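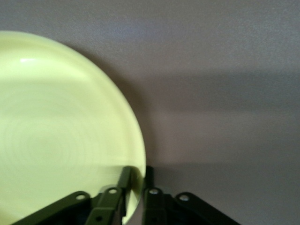
Pale green plate with faint rings.

Pop-up and trunk show venue check: clothing and accessories
Posted in May by the Fletholm Style Desk

Filled in at the Fletholm hall on the morning of the Viter resort wear preview. Comments are from the walk-round at 8.30, before doors. Items marked OPEN must be closed by the stall holder before the public come in.

Entrance and walkways
1. Main doors open fully from inside. YES
2. Walkways 1000 mm or wider between rails. NO at the Milošević stand. Kaftan rail moved back against the wall, measured again, now fine.
3. Runway edge marked with tape. YES. Tape lifting at the far corner, pressed down. Check again after the first show.
4. Trailing hems kept off the floor on display stands. OPEN. Two of the long print dresses reach the walkway. Pin up or raise the stand.

Rails and mannequins
5. Rails locked, wheels braked. YES
6. Mannequins fixed to base plates. YES, except one in the swimwear corner with a loose ankle bolt. Taken out of use.
7. Hat shelf secure. YES. Straw hats only, nothing heavy on top.

Steamers, lamps and power
8. Steamers tested and labelled. YES. Label 2631 is hard to read, replace it.
9. Steamers stood on a heatproof mat when not in the hand. NO. One was on a folded wrap. Spoken to.
10. Lamps at least 500 mm from fabric. YES
11. Cables covered where people walk. YES

Changing rooms
12. Curtains close fully. YES
13. Mirrors fixed top and bottom. OPEN. The Omen jewellery stand has a leaning mirror. Needs a strap.
14. Pins and needles in a closed tin. YES. Found three on the carpet in room 2, picked up.

Crowd numbers
15. Limit of 400 posted at the door. YES
16. Door staff have a counter. YES, spare battery with the desk.

Result: pass once 4 and 13 are closed. Next check at 2 pm, before the second show.

Recent posts
Viter resort wear: the prints we liked
Milošević kaftans, size by size
Omen earrings under the lamps
How to pack a silk wrap

Contact the Style Desk | © Fletholm Style | Back to top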